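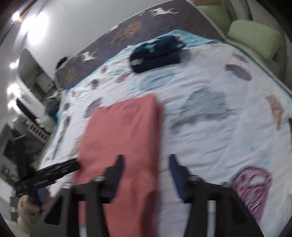 Laborbuch Textil, Mai 2026

Beschaffung Handgreifer, Stand nach dem Durchgehen der Angebote. Frage ist immer noch: zweites Paar Handgreifer jetzt kaufen oder erst die Arme. Bin inzwischen klar für die Handgreifer. Am Bett sieht man gut, woran wir hängen: das rosa Tuch wird zwischen den zwei schwarzen Fingern gegen die Decke gedrückt, gegriffen wird praktisch nur über die Spitze, am rechten Finger das blaue Pad innen am Stoff. Die Fingerspitzen sind für dünnen Stoff auf weicher Unterlage eher dick. Auf der Tischplatte fällt das nicht auf, auf der Matratze gibt alles nach. Heißt für den Einkauf: schmalere Finger gleich mitbestellen, nicht erst im Herbst nachschieben wie bei den Kabeln.

Angebote bisher:

Clatora: komplettes Gerät, Griff, Finger, Pads, Display im Griff. Teuerster Stückpreis, dafür Ersatzteile einzeln bestellbar. Lieferzeit fast sieben Wochen. Versand extra, steht ganz klein auf der Rückseite. Preisbindung bis Quartalsende.

Sandico: nur Mechanik, Elektronik müssten wir selber reinsetzen. Auf dem Papier billiger. Wenn man die Stunden in der Werkstatt mitrechnet, nicht mehr. Haben im April zwei Nachmittage an einem einzigen Gestänge gesessen, weil die Kappen nicht passten. Das will ich nicht nochmal.

Després: liefern nur Fingersätze und Pads, aber in drei Härten. Muster angefragt, noch keine Antwort. Nachhaken!!

Veka: Koffer und Schaumeinlagen. Klingt nebensächlich, ist es nicht. Die Geräte fahren bei uns immer noch in einer Umzugskiste mit Handtüchern dazwischen. Eine Fingerspitze ist dabei schon draufgegangen.

Stückzahl. Im alten Antrag stehen 6 Geräte. Das war mit Einhandaufgaben gerechnet, die wir fast gar nicht mehr machen. Kleidung falten geht nur zu zweit oder beidhändig, also immer paarweise denken. 6 Geräte sind drei Paare: eins im Einsatz, eins beim Kalibirieren, eins Reserve. Reicht knapp. Mehr wäre schön, passt aber nicht in den Topf "Kleingeräte", und für den großen Topf brauchen wir drei Vergleichsangebote plus Begründung, die keiner von uns bis zur Frist schreibt.

Pads: 22 Sätze. Klingt viel. Fleece und gerippter Stoff nutzen anders ab als glatte Baumwolle, und gewechselt wird jetzt schon zu spät. Bitte beim Wechsel immer beide Seiten am Gerät tauschen und Datum auf den Griff kleben. Das mit dem Kleben schreibe ich jetzt zum wiederholten Mal hier rein.

Arme: zurückstellen. Grund ist weniger der Preis als der Raum. Ein Arm auf Gestell am Bett braucht Stellfläche auf mindestens einer Seite, dazu Schaltschrank, Not-Aus, Abnahme durch die Arbeitssicherheit. Mit den Handgeräten gehen wir einfach hin und legen los. Die Aufnahmen kann man später trotzdem für die Arme nehmen, sofern die Finger am Arm dieselben sind wie am Handgriff. Deshalb nochmal bei Clatora gefragt, ob der Fingersatz auch auf einen Flansch geht. Antwort: "grundsätzlich ja". Was auch immer das heißt. Zeichnung anfordern, bevor irgendwer unterschreibt.
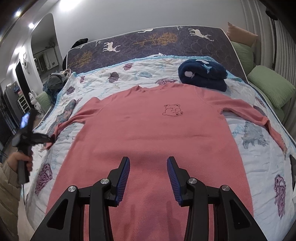 Zum Thema Flansch noch: Lochbild muss zu dem passen, was wir später kaufen, und das wissen wir nicht. Adapterplatte einplanen, können wir selber fräsen. Aluminium ist noch im Regal unten rechts, reicht für zwei Platten. Kosten also nur Zeit und Schrauben. Schrauben bitte in der gleichen Sorte wie am Gestänge, nicht wieder irgendwas aus der Grabbelkiste.

Verschleiß Gestänge: Kappen an den Gelenken sind Clatora-Teil, kommen nur im Beutel zu mehreren. Ein Beutel pro Paar in die Bestellung. Wenn eine Kappe locker ist, wackelt der Finger und die Öffnungsweite stimmt nicht mehr mit der Anzeige überein. Merkt man beim Greifen kaum, in den Daten sofort.

Akkus: offen. Clatora rechnet einen pro Gerät, das ist für unsere Tage zu wenig. Eine Runde mit Oberteilen zieht sich, weil nach jedem Durchgang neu ausgelegt wird. Ärmel gerade, Saum gerade, Vorderseite oben, dann erst los. In der Zeit laufen die Geräte weiter, schaltet keiner aus. Entweder mehr Akkus oder endlich die Regel, dass beim Auslegen ausgeschaltet wird. Das zweite kostet nix. Vorschlag: beides, aber Akkus erstmal nur einen extra pro Paar.

Textilien: kommt aus dem Verbrauchstopf, nicht aus Geräte. Gebraucht werden Langarmshirts in verschiedenen Größen, Fleecedecken, ein paar dünne Tücher. Gern mit Muster oder Stickerei, einfarbig haben wir genug. Gebraucht kaufen ist ok, muss nur Rechnung dabei sein. Waschen vor dem ersten Einsatz, sonst haben wir wieder die Appretur auf den Pads.

Wartungsvertrag Clatora: nein. Deckt genau die Teile nicht ab, die bei uns kaputtgehen (Spitzen, Pads). Hab das zweimal gelesen, weil ich es nicht glauben wollte.

Reihenfolge, wenn das Geld freigegeben wird:
1. Geräte bei Clatora, wegen Lieferzeit
2. Fingersätze Després, sobald Muster da und getestet
3. Koffer Veka, Innenmaße erst mit echtem Gerät nehmen, nicht nach Datenblatt
4. Akkus und Kappen auf dieselbe Bestellung wie 1, spart einmal Versand

Sandico absagen, aber freundlich. Die Mechanik an sich ist gut, und für das Tischprojekt könnte es nächstes Jahr passen.

Puffer: 7 Prozent auf alles, mehr lässt die Verwaltung nicht durch. Bei Fingern und Pads hätte ich gern mehr gehabt. Falls Després teurer wird als gedacht, dann zuerst bei den Koffern sparen und für ein Paar weiter die Kiste nehmen. Aber mit Schaum, keine Handtücher.

Test für die Muster, damit wir nicht wieder nach Gefühl entscheiden: gleiches Tuch, gleiche Bettdecke drunter, gleiche Hand. Erst flach greifen, dann an der Kante, dann gefaltete Lage. Notieren, ob die Unterlage mitkommt. Wenn die Decke mitgegriffen wird zählt es als Fehlgriff, auch wenn das Tuch oben ist. Die weichste Härte zuerst, die harte kenne ich schon.

Offen bis Montag: Antwort Després, Zeichnung Flansch, Kostenstelle für die Textilien. Tabelle mit den Preisen liegt im Ordner Beschaffung, Blatt 2, bitte nicht Blatt 1 nehmen, das ist der alte Stand vom April.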